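# vornwood-counter

Setup notes for the simulated kitchen cell we use at Tamell. The cell is one Franka Emika arm on a square pedestal, parked next to a marble counter, and this file is mostly about getting it up and keeping it healthy. Please read it once all the way through before you change anything — it really will save you an afternoon!

Last checked: Wed 1 May

## Bringing up the cell

1. Load `base.yaml` first, then `counter.yaml`. If you swap them, the arm spawns at the default height and the wrist ends up too low over the marble.
2. Let the physics settle for 10 seconds. Small items sometimes creep a little when they're first dropped in.
3. Run `check_grip` on the knife. It closes the fingers around the blade and holds them there.

## Looking after it

The finger friction values came from the Grulell branch and were retuned in November, so please don't copy numbers out of older files (I did that myself and spent a long evening wondering why everything slid). If the blade slips, raise the friction a touch before you go anywhere near the grip force.

Seed 312 is the one to use for comparing builds. Seeds 7 and 9 are fine too, but they pack things closer together and the planner takes its time.

The mesh for the rocky lump at the end of the counter is heavier than it needs to be. I keep meaning to trim it — patches very welcome.

## Known problems

- Reloading the pedestal alone leaves the arm behind. Reload both.
- The Wickramasinghe lighting preset is too dark for the wrist view.

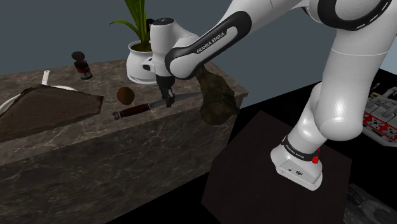

*Grip check on the kitchen knife, fingers closed on the blade.*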